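Search this site
Search

Speaker notes – "Record less, keep more"
Mutua Langat, 2021-02-19

Hi everyone! Quick hands up: who has a drive full of gameplay they've never opened? Mine had 85 clips on it in June. I watched 2.

Slide 2. The replay buffer. I love this thing! Kandance keeps the last 40 seconds in memory, and you hit the hotkey after the good bit. Show mine – F9, easy to reach.

Slide 3. Audio on separate tracks. Game on one, mic on the other. Play the Tusenum clip, mute my shouting. (Pause for laughs, hopefully.)

Slide 4. Naming. Game, map, one word about what happened. Serra sorts by name, so this pays off the same evening. 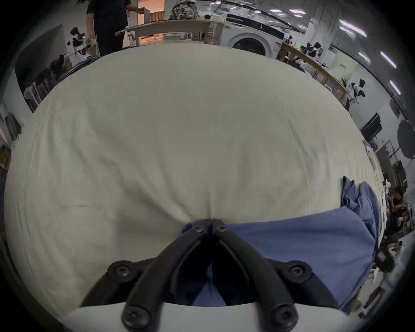 Trimming is my favorite part, so slow down on this slide. Open a clip in Jandora, drag both handles in, stop when only the good bit is left. Think of those two black fingers closing on one fold of that big cream-white sheet – a small pinch out of a lot of cloth. My best clips run 12 seconds.

Questions. If time is short, skip bitrate and go straight to the live demo!

Contact | Copyright 2021 Mutua Langat | Back to top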